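Podanix Toddler Mealtime Set
Bowl, spoon, fork and tray
Sold by Brillgate Kitchen & Nursery

There comes a day when a child decides that being fed is beneath them. It usually falls on a Saturday, in front of relatives. The Podanix set is for that day and the many sticky ones after it.

You get a wide cream bowl, a sage-green spoon, a pale yellow fork and a mint-green tray to put them on. The colors go together so well that your table will look planned until the peas arrive.

THE BOWL
Wide and fairly shallow, with a gently curved wall and a smooth matte finish. Deep bowls are fine for soup. They are less fine for a person who wants to see every piece of pasta before agreeing to it. The wall gives a small spoon something to push against, so more of the food goes onto the spoon and less goes over the side. We said less.

THE SPOON AND FORK
Plastic, child-sized and light enough that a drop onto the floor is just a noise. The fork has real tines, rounded at the tips, and will pick up banana, soft carrot and most shapes of noodle. It won't pick up a grape, but neither will yours without a chase. Cut grapes lengthwise anyway.

THE TRAY
A rectangle with rounded corners and a raised rim all the way around. The rim stops spills at the edge if the spill is of a reasonable size. A full cup of milk is not of a reasonable size. There is room next to the bowl for toast, or for whatever has been taken out of the bowl and will not be going back in.

CLEANING
Top rack of the dishwasher, or warm water and dish soap. Tomato sauce should be rinsed off the same evening. Leave it overnight and the bowl will be peach from then on, and we don't sell peach. Skip scouring pads, which turn the matte finish shiny in patches.

Please don't put any of it in the microwave. Heat the food in something else and move it over.

WHAT'S IN THE BOX
Bowl, 1
Spoon, 1
Fork, 1
Tray, 1
Care card, 1 (not a toy, though it tends to get the best reviews)

Suggested age: 9 months and up, with an adult in the room.

SPARES
Spoons vanish. We've sold 3000 single spoons and have no theory. Spare spoons and forks come in packs of 2, in the same sage and yellow. The tray and bowl can also be bought on their own.

DELIVERY AND RETURNS
Orders over $50 ship free. Unused sets can come back in their box for a refund. Used sets can stay with you, with our best wishes. If something arrives cracked, write to Elango Annamalai on the Brillgate order desk with your order number and he'll send a new piece. You don't need to mail back the broken one.

ALSO FROM PODANIX
Stacking snack cups
Roll-up bib with crumb pocket
Divided plate, for children who don't believe foods should touch 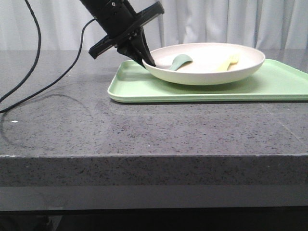 Cream bowl with sage spoon and yellow fork, on the mint tray.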